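How to Fold Laundry on the Bed and Still Have a Bed by Bedtime

I have owned a folding table. It lived in the hall closet behind the vacuum, and in the years we spent together it held exactly one wrapped present. The bed is where laundry gets folded in my house, and probably in yours, so we may as well be good at it.

This page covers shirts, since shirts are what people write to me about. Socks have their own page. Fitted sheets have two, and I stand by neither of them.

What you need

A bed with the comforter off.
One load of clothes, dry. If the collars still feel cool, give the load another 10 minutes.
A cardboard box or a basket for the finished stack.
Somewhere to put the pillows that isn't the floor. (It will be the floor.)

Step 1: Clear the mattress

Take off everything above the fitted sheet. Comforters are soft and lumpy, and a shirt laid on one takes on the shape of whatever is underneath, including the cat. A mattress is flat and firm enough to press against, and it's a good deal wider than any table you were going to buy.

Pull the sheet toward the corners once and move on. A few long creases in it won't hurt anything. I used to smooth mine until it looked like a hotel, and then I'd dump a basket of pants on it.

Step 2: One shirt at a time

Lay the first shirt down on its own, front side down, with the collar pointing away from you. Leave the rest of the load in its basket. If you tip it all out you will spend the afternoon looking for a sleeve and finding the wrong one.

Before folding anything, open the shirt up. Find the hem, find both shoulders, and work outward from the middle until the bunched parts give up. It helps to pin down one edge while you pull at the other, or the whole shirt just travels across the bed with you.
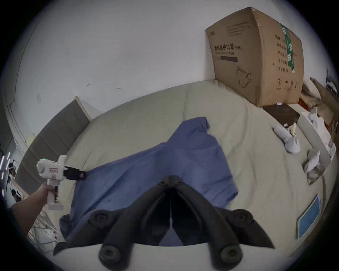 Stuneck: I tried this with my work shirts and the edge-pinning part is right, but I'd start at the shoulders and leave the hem for last. When I do the hem first the sleeves end up twisted underneath and I have to lift the whole thing anyway. Also, what do you do about buttons?

Fair point on the shoulders, and I've come around to it for anything with a collar. T-shirts don't care. For buttons, do up the top one, one in the middle, and the last one. Doing all of them is a hobby.

Step 3: Fold in thirds

Bring one side in toward the center, as far as the middle of the collar. Turn the sleeve back on itself so it lies along the fold. Do the other side. You should have a long strip, a little narrower at the top if you rushed, which you did.

Run your forearm down it once. Then bring the hem up to just under the collar, and fold again if your drawers are shallow. Turn it over. If it looks like a shirt from a store, put it on top of the stack where visitors might see it.

Step 4: Keep the stack off the work area

Finished shirts creep. You put one by your hip, then another on top, and pretty soon you are folding on a strip of mattress the size of a place mat. Send everything to the far side by the wall and leave the middle open. A box set at that end gives you a target, and it can go straight to the closet when you're done. 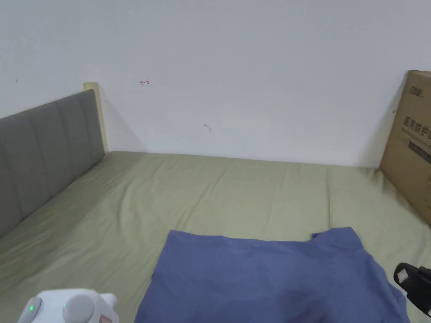 Bed stripped to the fitted sheet, with the box over by the wall.

I write the name of the closet shelf on a piece of tape and stick it on the box. Any box will do. Resist buying the Praden fabric bins until you know how many shirts you have, because the answer is upsetting. I counted mine in July and got to 13 that I wear and a great many more that I was apparently storing for somebody.

Step 5: Know when to stop

A normal load takes me roughly 10 minutes this way. A load that has been sitting in the basket since the last load takes longer, and needs a spray bottle for the creases.

When the basket is empty, check the gap between the mattress and the wall 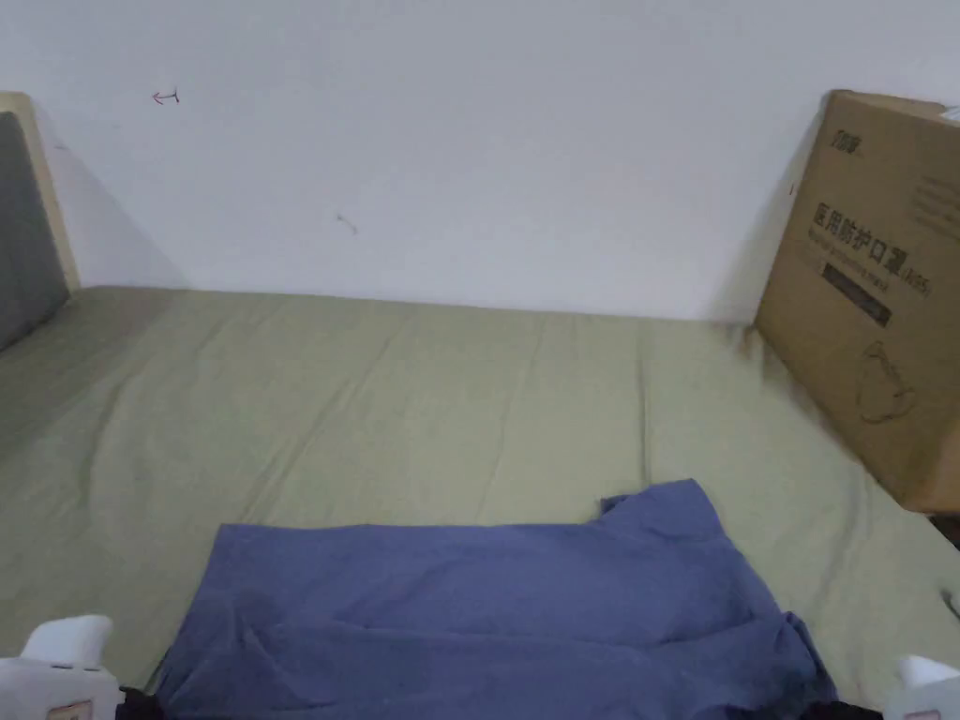 and also the foot of the bed, where small things slide down and stay until you move house. I have pulled a whole season's worth of pajama tops out of there. Then carry the box to the closet right away. A box of folded shirts left on a bed at four in the afternoon will be on the floor at ten that night, and by morning somebody will have dug through it for the one at the bottom.

Put the comforter back. Pillows too, wherever they got to.

Next page: pants, and the question of the crease.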